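Do Wipe-Clean Claims Hold Up? A Look at Shared Study Tables in Trorkivbridge

Filippos Stamatopoulos and Svend Ásgeirsdóttir
Final report, 27th August

3. What the sellers say

The Galanis catalog says its table finish "resists daily wear for years." We asked what daily wear meant and got a leaflet back. The leaflet says the finish was tested with 3,000 wipes of a damp cloth. It does not say who did the wiping, how hard they pressed, or what was on the cloth. A student dragging a laptop across a table is not a damp cloth.

Rudis, the other supplier on the school's list, gives a figure of 4,000 wipes. We don't think the two numbers can be compared, and we doubt the buying office tried.

4. What we did

We talked to 17 students who use the Wosusero reading room and asked if marks on a table bother them. Most said no. Svend thinks this settles the matter. Filippos thinks people say no to any question asked while they are trying to read, and that we should have waited outside the door.

We also looked over tables under daylight and under a desk lamp, and wrote down any mark we could find. The two of us disagreed often enough that we stopped using our scoring sheet after the second week. A mark one of us called a scratch was a smudge to the other. Dull colors made this worse.

5. Results

We can't say either finish is better. We can say that the word "resists" does no work in the catalog, and that the higher price rests on a test we could not get a copy of. The school plans to order again in November. We would ask for the test report first.

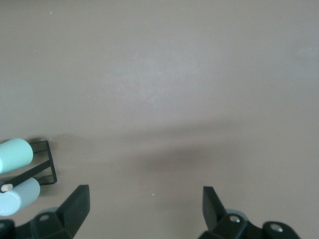
Figure 2. Matte grayish-brown tabletop with a faint diagonal line and a few white specks.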